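An Open Day at Prolivier

Print | E-mail

January 16, 2022

The Prolivier shop in Kustitz opened its doors for one afternoon, and I went for a single item on the program: CPU installation by a robot arm. I do board-level repair for a living and have bent enough socket pins to be curious.

The hall is smaller than the website suggests. Visitors stood behind a rail and a monitor above the cell showed the feed from the camera at the wrist. I spent most of my time looking at the monitor. From the rail you see the back of an arm and not much else.

The task was to pick a desktop processor from a tray, carry it to an open socket on a Dell motherboard, line it up, lower it, and let go. The hard part is the last few millimeters. The package has to arrive flat and square over the pins, and any sideways travel after contact is how pins get ruined. A person does this by feel and by looking at the corner mark. The arm does it with the camera down to a set height and then switches to force readings for the descent.

The gripper has two fingers that hold the package by its edges. I asked why they didn't use suction, as most pick-and-place machines do. The answer was that the same fingers have to handle other parts of the job, and a tool change costs more time than a careful grip. I would still like to see the same test with a vacuum cup. An edge grip leaves very little margin if the part rotates between the fingers, and correcting for tilt appeared to be where the control software spent its effort. On several cycles the arm stopped above the socket, adjusted by a small angle, stopped again, and only then went down.

The control software is called Joshi. It was written in house and it logs every attempt. A sheet on the wall gave the figures for December: 300 attempts, 148 of them completed without an operator stepping in. I was glad to see the number posted, since most open days would have left it in a drawer. The sheet did not split the failures by cause, and when I asked, I was told most were aborted above the socket by the software itself. An abort costs a minute. A crushed socket costs a board.

Closing the load plate was not part of the demonstration. Neither was thermal paste. Both are planned for the next version, along with a second camera looking from the side, which I think they need more than anything else on the list.

There was also a talk on Brestard, their parts-sorting line for returned machines. It is rated at 2,000 items per shift and was not running. The slides covered bin layout and label reading. I took 2 pages of notes and will write them up separately if I can read my own handwriting.

Parking is behind the building, entrance from the side street. Bring a jacket, the hall is not heated.
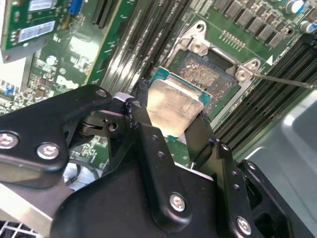 Wrist camera view, processor tilted above the open socket.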